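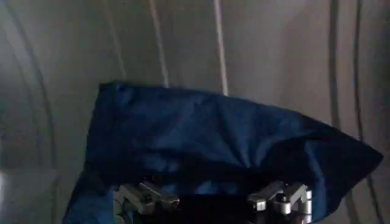

Taller compartido Skandurska – Sección de Automatización Doméstica

Pinza de muñeca Desik
Ficha de equipo. Revisada el lunes 8 de febrero.

La Desik es la pinza que lleva montada el brazo del fondo, el que todo el mundo llama «el doblador» con un optimismo que agradecemos. Dos dedos de metal articulados, enfrentados, con la cámara pequeña en la muñeca mirando hacia las puntas. Se construyó en el taller entre dos inviernos y la mitad de los tornillos son de otra cosa.

Para qué se usa
Coger tela y moverla de sitio. Trapos, camisetas, fundas, retales. El proyecto se llama Rainer y su meta declarada es doblar la colada de una casa normal. La meta no declarada es que doble una sola prenda dos veces seguidas de la misma manera. Ahora mismo trabajamos con tela azul oscuro, que es la que peor lo pone: en los pliegues hondos la cámara ve negro, y el programa lo mismo cree que hay un agujero que un dedo de la propia pinza.

Datos
Piezas del conjunto sin contar tornillería: 17
Carga máxima recomendada: 500 gramos
Ciclos de apertura y cierre desde el último cambio de pasadores: 1642
Tiempo de montaje en el brazo: unos 20 minutos, si aparece la llave
Control: placa Hurner, en la caja gris de debajo del banco
Cámara: fija en la muñeca, enfoque manual, resolución modesta

La carga es la carga. Un vaquero seco entra; un vaquero recién salido de la lavadora, no, y la persona que lo probó en enero ya pidió perdón y pagó el pasador.

Cómo agarra
Los dedos bajan abiertos sobre la prenda, uno a cada lado de donde se supone que hay una arruga aprovechable, y cierran hacia dentro. Si la tela está muy estirada contra la mesa, las puntas resbalan y el brazo se lleva, con toda solemnidad, nada. Con pliegues en abanico va bastante mejor, de modo que antes de cada prueba conviene soltar la prenda desde un palmo de altura y no alisarla. Ya sabemos que da pena.

Las esquinas en punta son otro asunto. El programa las localiza bien cuando el fondo es claro y regular a la vez, combinación que en nuestra mesa se da poco. Hay una rutina para seguir el borde hasta encontrar el pico, pero está en la rama de pruebas y se para cuando quiere.

Antes de usarla
Comprobar que los dos dedos llegan al centro al mismo tiempo. Si uno se adelanta, se ajusta la varilla corta, un cuarto de vuelta y volver a probar.
Pasar un paño por la lente.
Lanzar la calibración de la mesa. Si alguien ha movido el foco, otra vez.
Seta de emergencia al alcance de la mano izquierda, porque la derecha la tendrá usted metida debajo de la tela intentando ayudar. No ayude.

Averías conocidas
Holgura en los pivotes: normal hasta que se oye. Cuando se oye, cambiar pasadores y poner el contador a cero.
Hilos enganchados en las articulaciones: pinzas finas y paciencia, con la placa apagada.
Imagen oscura o a bloques: suele ser el cable. Se menea. Si tras menearlo sigue igual, hay otro en el cajón – el que no tiene cinta.

Préstamo
Solo dentro del taller y con el curso del brazo hecho. Se reserva en la hoja de la puerta, por tardes. Los recambios de la Desik están en la caja de galletas, que no contiene galletas. Quien gaste el último pasador lo apunta.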